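Sandonbridge Shared Kitchen
Progress report to the Dukiteo Fund, second report
Prepared by Tyra Boström, kitchen coordinator

Hello again everyone, and thanks for your patience with this one! I know the first report ran to nine pages and that at least two of you printed it, so I've kept to the headings you sent and left the recipes out (they're still there for the asking).

Where we're up to

The short version is that the kitchen is open, people are using it, and we're slightly behind on the pantry and slightly ahead on nearly everything else. In February we passed 1,000 meals cooked since opening, which we marked with a lemon slice and a cup of tea because there was washing up to do. The thousandth was a lentil shepherd's pie, if anyone wants that for the newsletter.

We now have 4 regular cooking sessions a week, up from two at the time of the first report. The morning one is still the busiest. The late afternoon one started out very quiet and has picked up nicely now that the after-school crowd have worked out there's usually something warm coming out of the oven. I'd like to keep all of them going through the winter and I've costed it that way below.

Membership stands at 235 households. I'd been hoping for a few more than that from the new flats behind the station, but the flyers went out late (my fault, I had the wrong phone number on the first batch and had to reprint the lot). We'll do another letterbox run once the weather is kinder.

Money

We've spent $3,573 of the fit-out grant so far. The biggest slice was the plumbing, then the second-hand oven, then shelving for the pantry, which has been paid for and is still sitting flat in its boxes. Kordestani Plumbing came in a little under their quote and didn't charge us for the second visit, when the cupboard door wouldn't shut past the new pipe. I've put all the receipts in the shared folder with the date at the front of each file name, as requested, and I apologise again for last time.

There's a bit left in the equipment line. I'd like your okay to move it across to consumables, because we go through dish soap, sponges and tea towels at a rate I would not have believed when I wrote the budget. I'd put us down for one pack of sponges a month. Dear me.

The pantry

This is the part that's behind. The shelving from Skirkico arrived with brackets for a different model, and it took three emails and a fairly grumpy phone call to get the right ones sent. They've arrived now. Putting the shelves up is a day's work for two people with a decent drill, and then we can finally get the rice and flour off the floor of the hallway, where I trip over them every single morning.

Once that's done I'll start on the labels. Colour-coded by allergen, which was the suggestion from your last visit and a very good one. I'm also going to put the heavy tins on the bottom shelf and the baking things at elbow height, after a near miss with a bag of sugar.

The sink and the washing up

I'll spend a little longer here, as it's the item you asked about most.
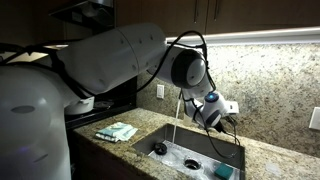 Washing up is where our sessions used to come unstuck, with dishes backing up along the bench and everyone getting in each other's way. The routine we use now is simple enough to fit on one card: scrape, rinse, wash, dry, put away, and wipe down the bench before you hang up your apron. The stainless steel basin is set straight into the speckled granite, with the towel folded on the left beside it and a teal sponge in the bottom corner, and the black stopper lives in there too. I want that stopper on a hook eventually, so it stops wandering off into the cutlery drawer. I'd also like a proper drying rack, but I've measured the bench twice and can't see how we'd fit one without losing the chopping space, so I'm looking at the wall kind.

We also did a small tidy of the dark wooden cupboards, which had collected an astonishing number of lids. Anything without a matching pot or tub has gone. The cupboard nearest the door is now for baking trays only, and there's a list taped inside saying so, in my largest handwriting.

What's next

Shelves first, then labels, then the letterbox run. I've pencilled in a knife skills class too, if we can borrow enough boards. The oven needs a new door seal (it works, but it leaks heat at the top and the corner of every tray browns faster than the rest), and I'm waiting on a price for that.

What I need from you is a yes or no on moving the equipment money, and a name for whoever should get the next set of receipts. Come by for lunch if you're passing! We serve at half past twelve and there's nearly always extra.

Tyra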